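Nirkell compares two gripper types for grocery packing

Nirkell has finished the first round of a comparison between two sets of grippers for its two-armed packing station in Filville. The company published the results on its website in March, together with the list of grocery items that were used.

The trial looked at one job only: putting mixed groceries into a paper bag with handles, and taking them out again. Both sets of grippers were mounted on the same pair of arms and used the same controller, so the team could change one thing at a time. The first set is Nirkell's own design, with a narrow tip. The second set comes from Nultero and has wider, softer fingers.

Each set was given 149 bags to work through. The company says the narrow grippers dropped items in 6 bags and the Nultero grippers in 8, and it does not consider this difference to be important. What interested the team more was the damage to the bags. The softer fingers needed more room at the opening and they tore the paper more often, mostly near the place where the handle is glued. 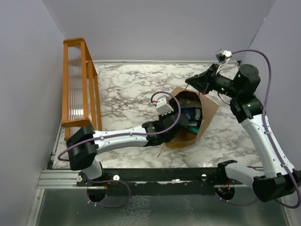 Soft packages were the hardest items for both sets. When a bag of frozen peas or a packet of chips lies on its side, there is little for a gripper to hold, and the software often chose a point too close to the paper. In these cases the arm took the package and a fold of the bag together. Nirkell has now added a short pause after each grasp, in which the controller checks the pulling force before the arm goes up. The pause costs 395 milliseconds per item.

The company also tested where the camera on the wrist should be placed. A lower position gave a better view of small items, but the view was blocked as soon as the gripper went inside the bag. The higher position was kept for the rest of the trial. According to the report, the cables were a bigger problem than expected in both positions, and they had to be tied again several times before the wrist could turn freely through its full range.

Kravets, a grocery chain with stores in the Filville area, supplied the bags and the products. It has not ordered any equipment. A spokesperson for the chain said that the results are useful, but that a station for its stores would also have to manage glass jars and fresh fruit, and neither of them was part of this round.

A second round is planned at the same station, with jars, loose apples and a heavier paper bag. Nultero will send a new version of its fingers with a thinner edge - the colour and the mounting plate stay the same. Nirkell says it will publish the results in the same form, including the failed attempts.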